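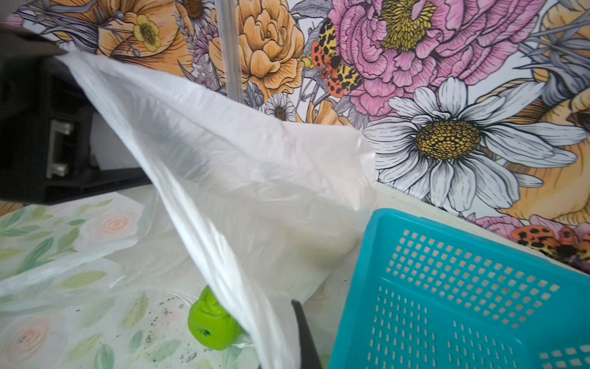

How many plastic bags does a household need to keep? As many as it uses between one grocery trip and the next, plus a few for wet shoes and the bathroom wastebasket.

Most kitchens hold a good deal more than that. The bags come in with the groceries, get stuffed into another bag, and the whole bundle goes under the sink, where it grows until the door stops closing. Linnea Westerberg has been emptying other people's kitchen cabinets since 1995, and she starts with the bags almost every time.

"It's the easiest thing in the house to sort," she says. "There's no sentiment in it. You look at a bag and it's good or it has a hole."

Her method takes up one end of the kitchen table. Pull a bag open with both hands and look through it toward a window. Thin white bags let enough light through that a split along the seam usually shows up right away. Shake out the crumbs and old receipts. A bag that held raw meat goes in the trash, whatever shape it's in.

The good ones get flattened. Westerberg lays the bag down, smooths it from the bottom toward the opening to push out the air, folds it lengthwise twice, and then rolls it. Other people fold theirs into triangles. She has tried it and doesn't have the patience.

Large bags are handled separately. The big, milky kind that comes around bedding or a winter coat is worth more than a grocery bag, and she keeps 4 of them at most. They cover a fan in the off season, or line a basket when something damp has to be carried. They should be kept away from small children, and she stores hers on a high shelf.

Then there is the question of what to put things in once the bags are out of the way. Westerberg likes plastic baskets with holes in the sides -- the plain kind, in any color, sold at every discount store. Air gets through, and they can be rinsed in the sink. She uses one for apples and onions that used to sit in tied grocery bags, sweating. Another holds the rolled bags. When that basket is full, no more bags are kept.

The Phillips family of Irby asked her in on 7/21/21, after a move that had left the kitchen half unpacked. She found 500 bags in a pantry closet, and she knows the number because the two children counted them on the floor while she worked on the shelves. Toys had gotten mixed in too, and a set of measuring cups the family had already replaced.

Thirty bags stayed. The torn ones that were clean and dry went to the collection bin at the supermarket, which takes plastic film but no food wrap. Rules on this differ from town to town, so it pays to read the sign on the bin before loading the car.

The closet now holds brooms. The basket of bags hangs on a hook inside the door, low enough for the children to put the grocery bags away themselves on Saturdays.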